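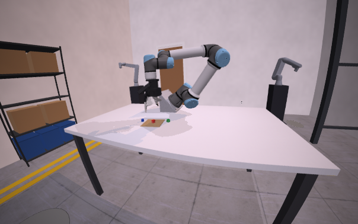
Laine Mets told me over lunch that a very short story can get away with one impossible thing, and that the second one had better be somebody's reaction to it. I wrote that on my hand and it ended up as the whole plan for this section!

4.2 How narrators take the news

So I went back to the Traterby stories (every one of them under 4,000 words, most of them way under) and looked only at the moment when the odd thing shows up - the talking kettle, the aunt who comes home as a heron. What does the narrator do next? Mostly, chores. They wash up, they feed the cat, they go and look for a coat. Clotilde Gaillard and I read each story separately and then compared notes, and we disagreed most about jokes, where I kept hearing calm and she kept hearing panic.

Figure 2. Robot arm and white tabletop, computer rendering.
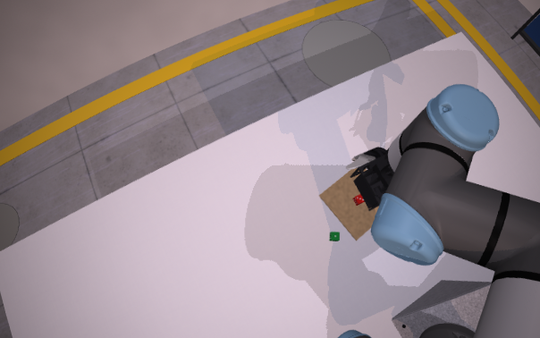

The panic readings held up better than I'd expected, I have to say. In the heron story the narrator butters toast for six lines straight, and on my third pass I finally noticed that she never eats any of it. I've marked stories like that one as "delayed" in the tables, and I come back to them in Section 6 with the endings.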